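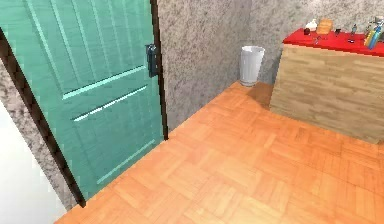

半開きの緑色の室内扉(CG)

医療機器の販売提携
売る会社と作る会社のあいだで何が決まるのか

補聴器メーカーのハキア(Hakia)が、販売代理を専門とするルストモント(Lustmont)と組んで東南アジアに製品を出し始めてから、2度目の契約更新の時期が近づいている。ハキアは従業員80人の会社で、開発と組み立ては国内の一か所で行っている。海外営業の部署はない。輸出の窓口は長く総務が兼ねていて、問い合わせが来ても見積書を英訳して送るところで止まることが多かった。

提携の話が持ち上がったとき、社内では自前の現地法人を置く案も検討された。見送りになった理由は費用よりも時間だった。補聴器は多くの国で医療機器として登録が必要で、登録の名義人は現地に住所を持つ法人でなければならない場合がある。法人を作り、責任者を雇い、書類をそろえて審査を待つ。その間、売上は立たない。ルストモントはすでに各地に法人と倉庫を持ち、眼科用品や歯科材料の登録を数多く扱ってきた。

契約書で最も時間をかけたのは、価格の条項ではなかったという。登録の名義を誰が持つか、契約が終わったときにそれをどう移すか。名義が代理店側にあると、メーカーは提携先を替えたくても、登録をやり直すまで出荷できなくなる。ハキアは、終了の通知から一定期間内に名義の移転に協力する義務を盛り込むよう求め、ルストモントは移転にかかる実費をメーカーが負担することを条件に受け入れた。

在庫の持ち方にも両社の事情が出た。ルストモントは当初、機種を絞って大きな単位で仕入れたいと考えていた。補聴器は左右の別があり、耳の形や聴力に合わせて部品が変わる。全機種を倉庫に並べれば、動かない箱が増える。一方のハキアは、機種を絞れば軽度の難聴の人に合う製品が抜け落ちると主張した。結局、本体は主力の機種に限り、耳栓や音管などの部品は全種を置くことで落ち着いた。部品だけで登録品目は1,473点になる。

販売店の開拓はルストモントの担当者が一軒ずつ回って進めた。現在の取扱店はおよそ400店で、眼鏡店が多く、残りは薬局と耳鼻科に併設された売店である。眼鏡店は検査用の小部屋を作りやすく、定期的に調整に来る客の扱いにも慣れている。ただ、眼鏡と同じ感覚で売ると返品が増える。眼鏡はかけたその日から見え方が変わるが、補聴器は慣れるまでに数週間から数か月かかり、その間に何度か音の設定を変える必要がある。

そこで研修が問題になった。誰が教え、誰が費用を持つのか。契約書には「必要な技術支援を行う」としか書かれておらず、最初の一年はそのつど話し合って決めていた。ハキアの技術者が出張すれば、その間は国内の修理が滞る。ルストモントの営業担当は製品の説明はできても、聴力図を見て設定を決める訓練は受けていない。両社は途中から、研修会社のモコエナ(Mokoena)に教材づくりと講師の派遣を委託した。費用は折半で、教材の著作権はハキアが持つ。受講を終えた店だけが上位の機種を注文できる仕組みに改めたのは、昨年の5月だった。

数字の報告も更新のたびに議題に上がる。代理店から毎月届くのは、販売店への出荷台数である。店の棚にあるのか、客の手に渡ったのかまでは分からない。メーカーは生産計画のために後者を知りたがるが、代理店にとって店ごとの販売情報は営業の元手であり、簡単には渡せない。ハキアは保証登録のはがきで補おうとしたが、返送率は低かった。いまは、店が客の保証登録を端末で入力すると修理の受付が早くなるようにして、入力を促している。使っているのはフレヴェン(Fleven)という在庫管理の仕組みで、両社が見られる項目は別々に設定されている。店名はルストモントだけに見え、機種と製造番号は双方に見える。

修理は今も手間のかかる部分だ。耳かけ型は現地で部品を交換できるが、耳あな型は国内に戻すしかない。往復の輸送と通関を合わせると、客の手元に戻るまで三週間を超えることがある。代替機の貸し出しは店によって対応が分かれ、苦情の多くはここに集まる。次の更新では、代替機の台数と費用の分担を契約書の別紙に書き込む方向で協議が進んでいる。

販売提携の発表文では、たいてい市場の大きさと両社の期待が語られる。ハキアのときもそうだった。その後の打ち合わせの議事録に並ぶのは、印刷する説明書の言語、電池を航空便で送る際の梱包、展示会の小間代をどちらが払うかといった項目である。小間代については、新製品を出す年はメーカー、それ以外の年は代理店という取り決めがあるが、色違いの追加を新製品と呼ぶかどうかで意見が分かれ、まだ結論は出ていない。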